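Himis Stick-in-Cup Task Set

Kwak Club Equipment > Task Sets > Beginner

Item no. 723
Price: 300 club points, or free loan for member schools
Availability: in stock, new loans start in August

The Himis set is a small practice task for student robotics clubs. The team programs the arm to pick up one stick from the table and put it into a cup. It is the first task in the Plollasari beginner class, and many teams keep it for their warm-up before a competition.

It sounds easy, but a thin stick lying flat is difficult to grasp. The fingers must come down very low without pushing against the table. After this the stick must be turned up and brought over the cup, and a small error in the wrist becomes a big error at the end of the stick.

What is in the set

Cup, blue, open top
Stick, light color, round ends
Start card with three positions for the stick
Score sheet for the team notebook

The arm, the table and the computer are not included.

Start position

Put the cup upright, on the left side of the work area. Lay the stick flat on the right side and leave a wide space between them. For the first runs, please keep the stick pointing more or less toward the back of the table. Later you can turn it to the other positions on the card.

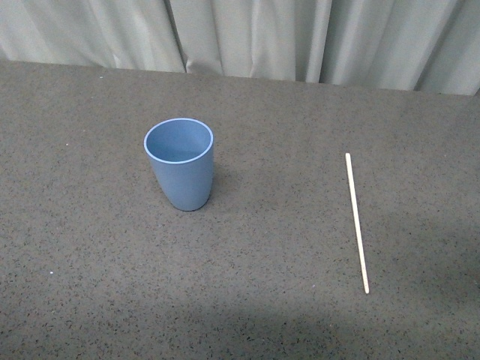 Start position, cup on the left and stick on the right.

Scoring

A run counts when the cup is standing and the lower end of the stick is inside it. The stick may lean to any side. It does not need to touch the bottom of the cup, the inner wall is also good. If the cup falls over, the run is zero, even when the stick is still inside.

Students may move the cup and the stick back by hand between runs. During a run the hands stay off the table. Our club log for this task now has 2,155 runs, and we ask every team that borrows the set to send their score sheets, also the bad ones.

The stick is much longer than the cup is tall, so the arm has to lift it high enough before moving over the rim. Teams that use the Flondov path planner should set the safe height from the end of the stick and not from the fingers. This is the most common mistake in our class.

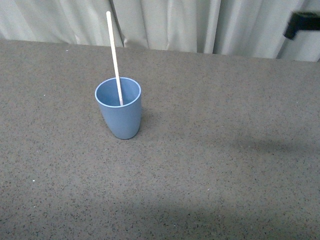 Questions before you order

Can we use our own cup? Yes for practice. For club scoring please use the cup from the set.

Does it work with a suction tool? We do not recommend it, the stick is too thin.

How long is the loan? 3 weeks, and you can extend it one time if no other school is waiting.

Contact for loans and spare sticks: Vaughn Yazzie, Kwak Club Equipment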